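Kevitz Table Project: Questions People Keep Asking Us

What is it you do all day?
We collect examples. A person steers the arm through a small chore, the arm's motions and the camera views get saved together, and later a learning system chews on the result. Then we put everything back and do it again. Friends who expected something from the movies tend to leave early.

How long is one example?
Anything past 80 seconds gets thrown out. By then the operator is usually arguing with a cloth, and we'd prefer the system didn't learn to argue.

Why toys?
They're cheap, they come in unreasonable shapes, and they survive being dropped. A tennis ball, a plush bear and a spiky rubber ball ask for very different grips. So does a roll of tape, which has humbled better operators than you.

Couldn't you lay things out neatly?
We did, in August. The system trained on those examples was very good at tables where everything had been laid out neatly. We have not yet met a household like that, so now the basket gets filled any which way and a cloth or two goes over the top. 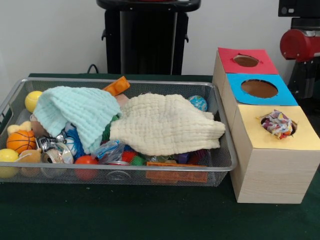 Cloths are the part new operators underestimate. Pull one too fast and half the toys come along for the ride. Pull it too slowly and see the 80-second rule. Fold it, drag it, pinch it by a corner: all fine, as long as you pick one and commit.

Do you keep the failures?
Some. A fumble followed by a recovery is worth having, so mark it "recovered" and move on. A fumble followed by 15 more fumbles is a diary entry. Delete it.

How often do I reshuffle the basket?
After every 3 examples. Yes, even if you liked how it looked.

Can I operate the arm?
If you can sit through 2 practice sessions at the Sotlow site without sighing into the microphone, probably. Ask at the front desk for the Ketulia sign-up sheet. It's the one with coffee on it.

Last updated October 17, 2019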